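Cushions, again

January 21, 2020

The cream leather sofa is three years old this August and I still have not settled how the cushions should go on it. I tried the teal-blue one with the light gray one over the weekend.

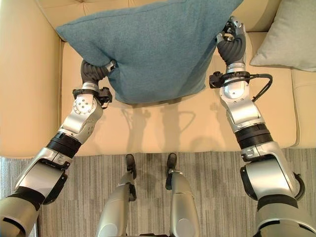
Devendra Tyagi wrote in after my last post to say that leather is the whole trouble: fabric slides on it, and no amount of arranging will hold past the first person who sits down. He puts a strip of rug gripper under the back edge of each cushion and says it has worked on two sofas.

I bought a roll at the hardware store in Irwood. It does help. The strip has to be cut shorter than the cushion or it shows at the corners, and on pale leather it shows a lot. I would also lift it once a month to check that it isn't leaving a mark. So far it hasn't, but I only put it down 8 days ago.

The other thing I changed was the filling. The old inserts were polyester and had gone flat in the middle, with all the stuffing pushed out to the sides. I replaced them with feather ones, one size up from the cover. Cristian Sotelo told me to do that a long time ago and I ignored him because it sounded like a way to split a zipper. The zipper was tight going in – I had to do the last bit with the cushion between my knees – but the corners fill out now and the cover doesn't sag.

Feather inserts need plumping, though. You hold the cushion by the sides, push in and let go a few times, then turn it and do the other two sides. Thirty seconds, if that. I do it in the evening when I pick up the cups. If I skip it for a couple of days the cushion ends up leaning over like a sack.

I don't chop the top. My aunt in Gakstead does, one karate hit in the middle of every cushion in the house, and it looks fine in her front room with the long drapes. On a plain sofa like mine it looks fussy.

For cleaning, the cover comes off and goes in cold, inside out, and hangs over a door to dry. I put it back on when it is very slightly damp and it pulls smoother. The leather gets a wipe with a barely wet cloth and then a dry one. I used to use a spray on it and stopped when it left the seat tacky.

I am still thinking about a second color. Rust was the first idea, and I had a sample at home for a week, but next to the cream it looked orange after dark. Mustard has the same problem with my lamps. I may just get another blue one, a shade darker, and leave it at that. The fabric place has a remnant sale on until the end of the month and I'll take one of the covers along to compare.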